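# Why Wires Wear a Coat

Electricity needs a path to follow. A metal wire gives it one. Copper is used in most house wiring, as it lets electricity pass easily and bends without snapping.

Bare copper is a problem, though. If two bare wires touch, the electricity can take the wrong path. If a person touches one, it can pass through the person. The metal is covered in a layer that electricity does not easily cross. This layer is called insulation, and it is often a soft plastic.

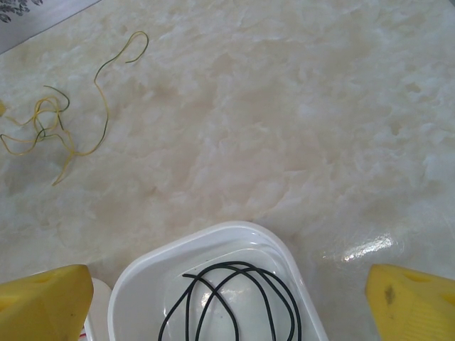 The plastic can be made in any color, and the color tells an electrician what the wire is for. In many countries, yellow with green stripes means a ground wire, also called an earth wire. It carries no electricity on a normal day. If something breaks inside a metal machine — a washer, for instance — the ground wire gives the electricity a safe way out.

Some wires are one solid piece of metal. Others are made of many thin strands twisted together. Stranded wire bends more easily, so it is used in cords that move a lot.

**Word to know:** a *conductor* is a material that electricity moves through easily.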